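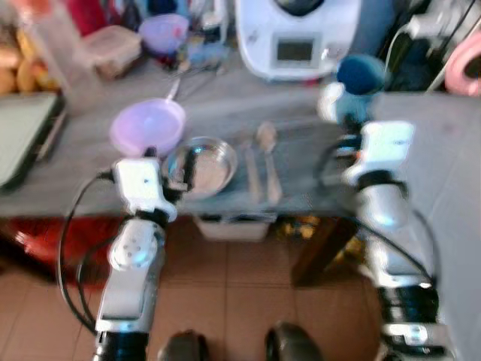
Chapter 6
Setting and Clearing the Table

A table at home is used for many works in one day. In the morning somebody eats bread on it, at noon somebody prepares vegetables, and in the evening the family sits down together. Between these uses the table must be cleared and set again. This chapter teaches how to do it in a calm order, so that the food, the dishes and the small machines of the kitchen do not disturb each other.

In Chapter 5 you learned how to wash and dry the dishes. Now we begin from the moment when they are dry and waiting on the shelf.

After this chapter you should be able to:
lay a bowl, a spoon and a fork for one person
decide which things stay on the table and which go back to the cupboard
choose a good place for an appliance with a cord
change a tablecloth without carrying crumbs to the floor

Words to know
Place setting: all the dishes and utensils which one person needs for one meal.
Serving dish: a dish from which several people take food.
Reach: the distance your hand can go while you remain seated.

6.1 The front and the back of the table

Ayuba Aidoo, who taught household classes in Canham, asked her students to divide every table in two parts. The front part belongs to the person who eats. Her bowl is there, and her utensils lie next to it, side by side, with the handles toward her. The back part is for the things that are shared: bread, food containers, a cup for later, perhaps a food processor.

The division looks very simple, but beginners often forget it. They put the bread in front and the bowl behind it, and then the sleeve goes into the soup. If your table is small, as in many apartments in Lodton, keep fewer things in the back part. Do not make the front part smaller.

Metal bowls and plastic bowls can stand on the same table. Put the bowl for eating in front and use the others for peels, sauce or fruit. Lids should stay near their containers.

Activity 6.1
Work in pairs. You have 40 minutes.
Set a table for one person with a bowl and two utensils. Your partner sits down and tries to reach each thing without standing up. Write down what was too far, move it, and try again. Then change roles. A blank table plan is on page 171.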